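# Preguntas frecuentes: ¿pueden ya las máquinas hacer tareas de casa y de taller?

Recogemos las dudas que más nos llegan al buzón de Damuvon desde hogares, pequeños talleres y cocinas de colectividades. Revisamos las respuestas cada julio.

### ¿Existe ya un robot que haga todas las tareas de casa?

No. Hay máquinas que hacen bien una sola cosa, como aspirar un suelo despejado o cortar el césped de un jardín delimitado. Un equipo que ponga la lavadora, tienda, planche y recoja la cocina sin ayuda no se puede comprar hoy con garantías.

### ¿Qué diferencia hay entre una demostración y un uso real?

En una demostración se conoce el sitio de cada objeto y suele haber una persona cerca que recoloca lo que se cae. En una casa las cosas cambian de lugar todos los días. Un brazo que levanta bien una tapa en el banco de pruebas puede fallar con otra más ancha o con el pomo más bajo.

### ¿Por qué cuesta tanto una tarea tan simple como recoger la encimera?

Porque son muchas tareas pequeñas seguidas. Hay que reconocer cada pieza, decidir por dónde cogerla, apretar lo justo y dejarla en un lugar donde no estorbe. Las tapas planas, los frascos y los recipientes redondos piden agarres distintos, y el error de un paso se arrastra al siguiente.

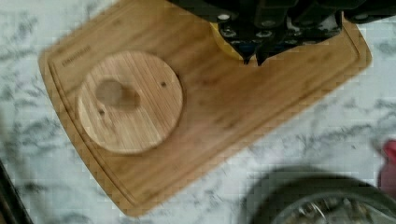
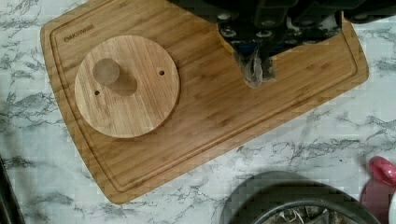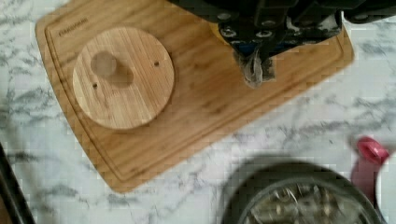 Pinza sobre una tabla de cortar de bambú con una pieza redonda de madera.

### ¿Cuánto tarda un robot en comparación con una persona?

Depende de la tarea, pero en trabajos de manipulación suele tardar bastante más. En nuestro taller, guardar 20 piezas de menaje le lleva a una persona dos minutos, y el brazo que usamos necesita varias veces ese tiempo. La lentitud importa menos cuando el trabajo se puede hacer de noche o mientras no hay nadie esperando el resultado.

### ¿Y en un taller o una línea pequeña?

La situación es mejor. Si las piezas llegan siempre en la misma posición, un brazo puede trabajar muchas horas con pocas paradas. El programa Stisov, en el que colaboramos, registró 3678 ciclos de carga y descarga de bandejas en un solo puesto. Para lograrlo hubo que fijar las bandejas con topes y cambiar la iluminación. Cuando se quitaron los topes, las paradas volvieron a aparecer.

### ¿Qué tareas conviene automatizar primero?

Las repetitivas, con pocos modelos de pieza y con un resultado fácil de comprobar:

- paletizar cajas iguales
- alimentar una máquina desde una bandeja fija
- clasificar por tamaño o por código
- trasladar cestas entre dos puntos

Dejaríamos para más adelante doblar ropa variada, ordenar cajones y limpiar objetos frágiles.

### ¿Puede un robot cocinar?

Puede remover, dosificar y seguir tiempos. Pelar, cortar verdura irregular o decidir si algo está en su punto sigue siendo trabajo de una persona en casi todas las instalaciones que conocemos.

### ¿Es seguro trabajar al lado de un brazo robótico?

Los modelos colaborativos limitan la fuerza y se detienen al notar un contacto, pero eso no basta por sí solo. La evaluación de riesgos se hace sobre el puesto completo, con la herramienta y los objetos que se manejan. Un brazo lento que sostiene un cuchillo sigue siendo peligroso. En una vivienda con niños o animales recomendamos no instalarlo.

### ¿Hace falta saber programar?

Para uso básico, no. Muchos equipos se enseñan guiando el brazo con la mano o repitiendo la tarea con un mando. Para adaptar la tarea a objetos nuevos sí conviene contar con un técnico, al menos durante la puesta en marcha.

### ¿Cuántas repeticiones se necesitan para enseñar una tarea nueva?

Varía mucho. En las pruebas del grupo Cheung se parte de 200 repeticiones por tarea y se añaden más si cambia la mesa, la luz o el tipo de objeto. No hay una cifra que sirva para todos los casos.

### ¿Vendéis robots para el hogar?

No. Damuvon asesora y hace pruebas de viabilidad. La instalación en talleres la realiza Droteck, que también lleva el mantenimiento.

### ¿Cómo pido una prueba?

Escríbanos con una descripción de la tarea, las medidas del puesto y una lista de los objetos que se manejan. Si la tarea nos parece viable, le pediremos muestras de las piezas. Los gastos de envío corren a cargo del solicitante y las muestras se devuelven al terminar.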